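Home | Stories | Poems | Letters | Submit

Print this story | E-mail to a friend

THE BLUE WHEEL

When the music box from Arancibia stopped in the middle of its waltz, Elba Toledo did what her mother would have done, and went to the linen closet for the green sheet. You never took a thing apart on bare wood, her mother used to say, and so out it came with all its folds still in it, and she smoothed it over the table with both hands (twice, for the pleasure of it) before she let herself look at the trouble.

The trouble was a blue plastic gear and a little metal peg, and she had been thinking about the pair of them since 5 that morning.

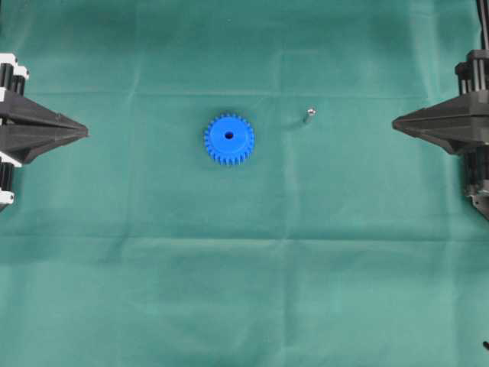

It wants to go home, that wheel, said Horacio Acuña, and you'd better let it, Elba, before you lose it down the sofa like you lost the key.

She told him the key had been lost by somebody else entirely, and they argued over that very happily until the kettle went. He had bought the box for her at the Ikesstead fair, 11 summers back, and he had never cared for the waltz, though he hummed it in the garden when he thought the window was shut. She liked the gear better than she had expected to. It was such a cheerful blue, and all those years it had been going around in the dark, with only the one tune for company!

"Drink your tea," she said, "and then hold the lamp for me."

He drank it slowly, the old devil, and asked if there was cake.
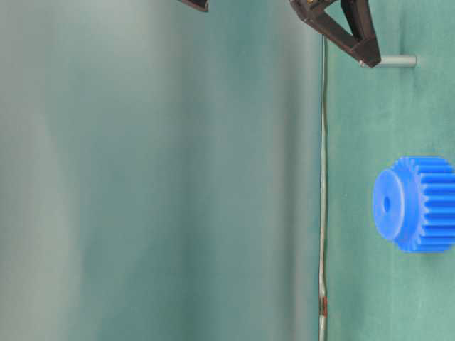 The blue gear on the green cloth.

There was cake. They left the waltz until after supper.

Comments (5) | Shares (89)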